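Sep 16, 2025

Kiiskinen opens two-arm test cell for gripper comparison

Wosau — Kiiskinen has opened a bench test cell for comparing gripper fingers, wrist cameras and arm controllers on two-arm handling work. The cell is open to outside suppliers from today, and the first comparison is between two sets of fingers, the Viveo parallel set and the narrower Sover set.

Both sets are tested on the same job. One gripper holds a clear zip bag by its edge and the other moves toy produce between the bag and a red container. Soft film is hard on grippers: it folds away from the fingers, reflects light into the camera and gives little force signal when it is pinched.

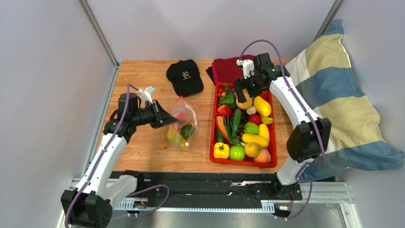

A full comparison consists of 294 runs, divided between the two sets. Each run is limited to 173 seconds. A run is stopped early if an arm exceeds its torque limit or if the bag leaves the reach of both grippers. Arm speed, camera exposure and controller gains are fixed before the first run and are not changed until the last one has been logged.

Other goods stay on the table during the runs. They include folded cloth and a large striped pillow at the right-hand side, and the vision software has to leave them out of its grasp planning.

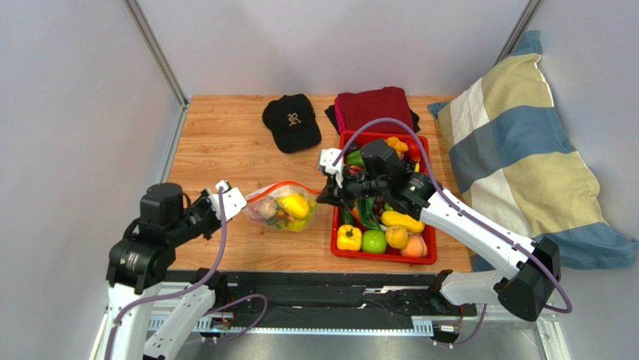
Results are reported per grasp as well as per run. The log for each grasp holds finger position, motor current, time to contact and the number of repeat attempts. A missed pinch on the bag edge is recorded separately from a dropped item — the two faults have different causes and are often merged in supplier data.

Changing from one finger set to the other takes 15 minutes, including recalibration of the wrist camera. Controllers take longer to exchange and are compared in separate blocks.

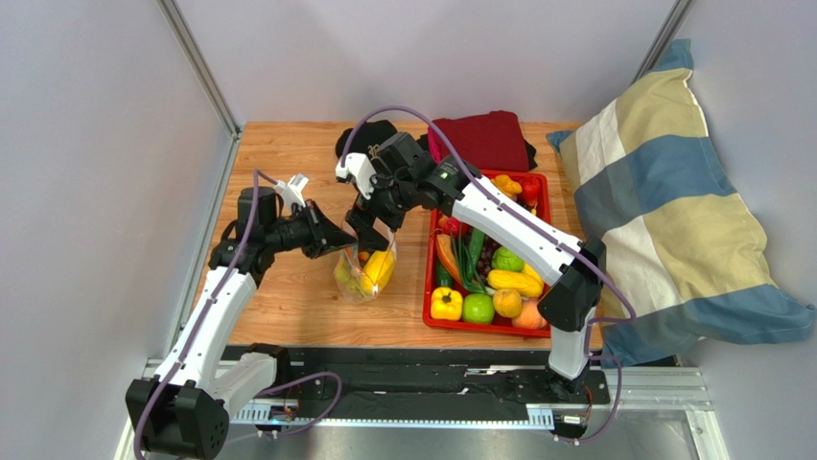 Suppliers may book the cell in blocks of 38 hours. Fingers must be delivered with a mounting drawing and a stated maximum closing force. Raw logs are handed over at the end of each block, and Kiiskinen publishes no figures without the supplier's written consent.

Results for the Viveo and Sover sets will be released together once both have completed their runs.

Booking forms and the test procedure are available from the Kiiskinen office in Wosau.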